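3.2 Where people put things down

I should say up front that I came to this topic sideways. I was meant to be writing about seating in shared family rooms, and I kept getting distracted by the tables. Everybody has opinions about chairs. Hardly anyone I spoke to had a strong view on the low-stakes table in the corner, and yet when we went through the diaries from the Kuddale households it came up again and again, usually as the spot where something had been left.

So this section is about surfaces, and mostly about shape. Our 45 households each kept a put-down diary for three weeks in September, which is a grand name for a notebook on a string. Whenever someone set an item down in the family room and walked off, they were asked to jot down what it was and where it went. We ended up with 477 usable entries, plus a fair few that just said "stuff" (my favourite is one that says "stuff, again").

Keith Hollis did the first pass of coding and Thắng Lục did the second, and they disagreed most over what counts as a cluster. Keith wanted anything within arm's reach. Thắng wanted items close enough that you'd clear them with one sweep of the hand. We went with Thắng's version, partly because it matched how people talked about tidying up, and I've used it from here on. Figure 4 has a spread I'd call a cluster with one outlier. 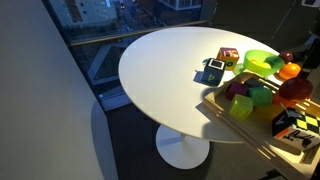

Vol. 10, No. 3

Figure 4. Oval pedestal table with toys grouped on one half of the top.

Rectangular tables behaved the way the older writing on kitchens would lead you to expect. Things went to the corners first and the middle filled later, if it filled at all. Round and oval tops were messier to describe. With no corner to aim for, people seemed to pick a side, and once one thing was there the rest tended to follow it. Định Khương, who ran the interviews in Runodby, calls this the seed item, and I've pinched the term from him with his blessing.

The seed was very often a toy or a mug. One parent told us she could predict where her kids' blocks would finish up by where she'd left her tea that morning - she was quite proud of this and I don't blame her. Another said the far side of their oval table was "the good side" and stayed clear for visitors, though no one in the house could remember deciding that.

Colour came up less than I'd hoped. I had a pet theory that bright things on a pale top would get noticed and put away sooner, and the diaries gave it next to no support. Up to 10 households mentioned colour in any form, and most of those were grumbling about scratches on dark timber.

Pedestal bases did matter, but for a reason I hadn't thought of. Without legs at the edges, people could pull a chair in from any direction, so the side they favoured depended a lot on where the telly was. Bảo Giáp has since redrawn the Runodby floor plans with sightlines marked, and I come back to those in 3.4 when we get to storage baskets and the long argument over lids.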